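本网站使用 Cookie 以改善您的浏览体验。继续浏览即表示您同意我们的 Cookie 政策。接受 | 了解更多

Usham 家用纺织品词汇表 数据说明

版本日期:2019-04-26
维护人:Eldana Araya

一、这个数据是什么

Usham 是一份中文和英文对照的词汇表,内容是家里和餐馆里使用的布:桌布、餐巾、茶巾、床单、枕套、围裙等等。全部有 609 个词条。每个词条有中文名称、英文名称、一个短的定义,如果有的话还有别名和一个例句。

我开始做这个表,是为了自己的翻译工作。我的母语不是中文,翻译洗涤说明和商品目录的时候,常常碰到同一块布有三四个叫法。比如“餐巾”“口布”“席巾”,在酒店的采购单里都出现过,普通词典只收第一个。后来同事也向我要这个表,所以我把它整理成可以下载的形式。

说明文字是我自己用中文写的,如果有不自然的地方,请您原谅,也欢迎改正。

二、文件

usham_terms.csv:主表,一行一个词条,编码是 UTF-8。
usham_examples.csv:例句,用 term_id 和主表连接。
usham_sources.txt:来源的列表。
CHANGES.txt:修改记录。

用表格软件打开 CSV 的时候,请选择 UTF-8,不然中文会变成乱码。

三、主表的字段

term_id:词条编号,不会重复使用。删除的词条,它的编号也保留。
zh:中文名称,简体字。
zh_alt:别名,用分号分开。
en:英文名称,用英国拼写。
category:类别,一共有四个值:table(餐桌)、bed(床上)、kitchen(厨房)、bath(浴室)。
definition:定义,不超过 90 个字。
region:如果这个名称只在某个地区使用,写在这里。空白表示没有查到地区的限制,不表示全国通用。
status:checked 或者 draft。

四、来源和方法

词条来自两个地方。第一个是 Keltard 的旧商品目录,他们同意我摘录名称,但是不可以摘录整段的商品介绍。第二个是 Hunt 洗衣店的收件单,我只用了物品名称这一栏,客人的名字和电话没有进入数据。

从这些材料里我先得到 3000 行名称,然后合并重复的,去掉只有品牌没有物品的,再去掉我不能确定意思的。定义由我写,写完以后放一段时间再看一遍。如果第二遍看的时候我自己不明白,就重写。

比较难的是动词。“铺”和“盖”在中文里分得很清楚,在英文里有时都是 cover。“叠”和“折”我到现在还没有完全分好:叠被子、叠餐巾都很自然,折餐巾也有人说,可是“折被子”听起来奇怪。这一类词我放在例句里,不放在主表里。“理平”“抚平”“拉平”也是一样的处理,它们的英文都可以写 smooth out,但是手的动作不相同。 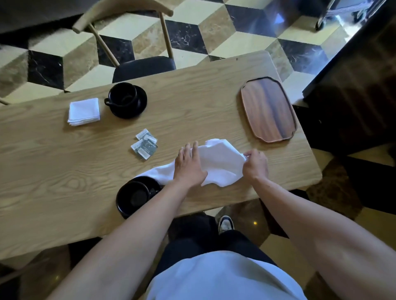

五、已知的问题

1. 浴室这一类比较少,只有 16 个词条,所以不适合做统计。
2. 南方的名称比北方的多,这是来源材料造成的。
3. “台布”和“桌布”现在是两个词条。有读者建议合并,我还在考虑。酒店的材料几乎只用“台布”,家庭的材料多用“桌布”,合并以后这个区别就看不见了。
4. 英文的 serviette 放在 napkin 的词条里作为备注,没有单独的编号。
5. 一些例句太像课本,这是我的水平问题,会慢慢替换。

六、使用和引用

非商业的使用不需要问我。商业使用请先写信。如果您把数据放进别的词典,请保留 term_id,这样以后更新的时候容易对照。引用时请写:Eldana Araya,Usham 家用纺织品词汇表,并且注明版本日期。

下一个版本计划在十二月,主要是增加厨房类,还要把 Zirkham 词表里的围裙名称核对一遍。修改意见请写明 term_id 和您建议的写法,如果有出处,也请一起寄来。

订阅我们的电子通讯,第一时间收到更新通知。输入您的邮箱 | 订阅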